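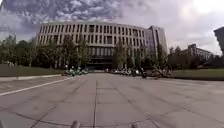 Melahat Aydoğan wrote to me after my last post that a square of this size is only a place where the wind lives, and that she would walk around it every time if there was another way. I have thought about her letter for a week. I do not agree, but I understand her, and I want to answer a little longer than I could do in an e-mail.

I cross this paving on most days. I come from Storgate, where the pavement is narrow and you must step down for every pram, and then suddenly there is all this concrete and nobody to step down for. The slabs are large and grey. If I keep my eyes on one of the long joints I can walk towards the big building in a straight line, and I must confess that I do this, a grown woman of my age. From the end of Storgate to the doors it is 373 of my steps. In February, with ice, it was 400, for I took them very small.

What Melahat calls empty I would call quiet. The trees stand beside the grass and not in the middle, so they do not disturb the view of the building, which has so many narrow windows that I gave up trying to learn which one belongs to the office where I bring my translations. My contact there is on the fifth floor, I think the ninth window, but from outside I am never certain.

In my first year here I did not like the building at all. It looked to me like a radiator. Gunvor Söderlund, who taught us the language in the evening course, made us write 200 words about a house we disliked, and I wrote about this one. She gave it back with many red marks and one remark, that I had used the word "grey" eleven times and should go and look again. So I went and looked again. The concrete has darker patches and streaks, and it is not the same grey as the walls. I am still not sure it is beautiful, but I stopped to say radiator.

The white lines I follow also, when there is no straight joint going my way. One of them makes a soft curve beside the kerb, and past it comes the grass, partly green and partly brown. I would like to have a bench there. I wrote to the management and suggested it, with a small drawing, and received a polite letter that the question would be considered. The letter is of 18 May 1999, so they are considering it very carefully.
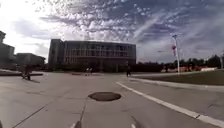

The square under a patchy sky, with the manhole cover ahead.

The manhole cover is my halfway point. I know it is not exactly the half, I counted it once and it was 240 steps from the Storgate side, but one needs a place to change the bag from one hand to the other, and a round dark thing in so much pale concrete is easy to find.

Melahat, if you come in the summer I will take you across in the evening, and you may hold your hat. Afterwards we can go back to Storgate for coffee. The bakery has the almond buns again, only on Saturdays, and they are sold out before noon, so for an evening walk I would have to buy them in the morning and hide them from myself.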